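Arm stops with tracking error on wrist joint, only in low poses

Asked by Kobori

Robot stack: Waston controller, Rendthorpe joint drivers, six joints, position mode. Since the September firmware update the arm faults whenever the gripper goes down close to the table with the forearm steep. The log gives code 2558, "following error, J5", and the brakes engage. High poses run all day without a fault.

The same fault comes up in simulation, so I have more or less ruled out a bad encoder. The sim uses the same joint limits file and the same trajectory planner as the real cell. Control loop is 1000 Hz, following error window is 30 counts. Reducing speed helps a little but does not clear it.

The pose below is the kind that triggers it. The base is fixed to the tabletop and the approach is from above, down and away from the base.
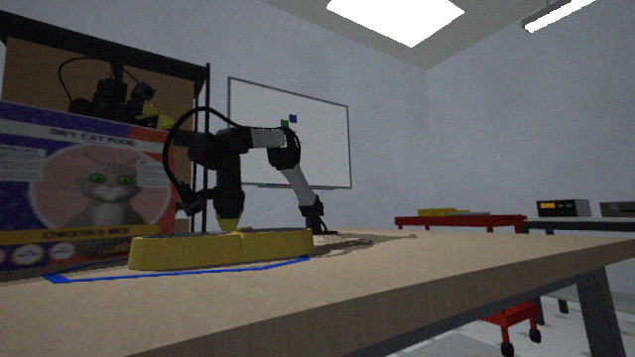

Lâm Đoàn: check the payload entry before you touch the gains. The update resets the tool mass to zero if the old config has no version line. With zero mass the gravity term is wrong for everything past the elbow, and a steep forearm moving down is where I would expect you to run out of window. If your sim reads the same config file, it will fault the same way. Enter the real mass (mine is 400 g with fingers), save, power cycle, and read the value back. Mine did not stick the first time because I saved without write permission and the tool gave no warning.

Do not widen the error window to get past this. That check is what stops the arm when it hits something, and with the gripper that close to the table you want it tight.

Lekamlow

I had 2558 on J5 too and it was a loose connector. Reseat everything. I also set my window to 400 and have had no faults since.

Kobori

Tool mass was zero in both configs. Entered it, read it back after the power cycle, and the low approach now completes in sim. Real arm still to be tested at reduced speed with the window left at 30. Connectors are not the cause of a fault in simulation, so I am leaving those alone for now.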